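8 February 2024, bench notes, chores list

Spent the morning on the question Siham put on the whiteboard back in November and which has been glaring at me ever since: can we hand over any of the small daily jobs yet, all the way, no babysitting? Her list has watering, wiping down, folding the shop rags and sorting the fastener bin. I took watering and wiping because I'm an optimist before coffee.

Wiping first. Dry wipe on a bare stretch of wood is fine now, and I'd let it run while I eat lunch. Put one thing on the table and it gets silly fast. It either goes around the thing at a huge respectful distance (leaving a lovely clean moat, with all the crumbs still next to the pot) or it leans on the thing and pushes. Gunārs thinks the Villari planner is padding everything twice, once in the map and once again in the arm limits. I believe him, but I want to see it in the logs before we touch anything. I did 12 wipes with the padding cut down and the ones near the edge still stop short.

Watering is worse and more interesting! The pour itself is decent. What kills us is knowing when to quit. Lærke had the idea of weighing the can before and after, so the arm works off grams and never has to look at the soil at all - cheap, a bit ugly, I love it. The scale from Etitus drifts if you leave it on overnight, so tare it every time, please, and write down that you did.

Note for Auður: the leaf problem is real. Stiff upright leaves are OK, the depth comes back solid and the planner treats the whole plant like a post. Soft trailing ones vanish half the time. I'd keep the snake plant as our easy case and find something floppy for the hard case, maybe that sad vine in the Skumska office.

Pushed the grip force down to 10 for the rags and lost the corner on most tries. Back up tomorrow. Rags are staying on the list but I'm not promising anyone a folded stack. 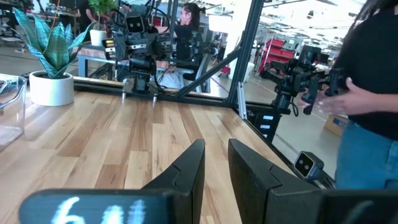
So would I trust it with the watering over a long weekend? Only with the weighed can and one plant per run, and I'd still want somebody to check the floor on Monday.

Still to do: pull the Villari logs for Gunārs, ask Sille if the Ásgeirsdóttir wrist pads ever shipped, re-run wiping with the pot moved toward the middle. Also find out who took the good sponge.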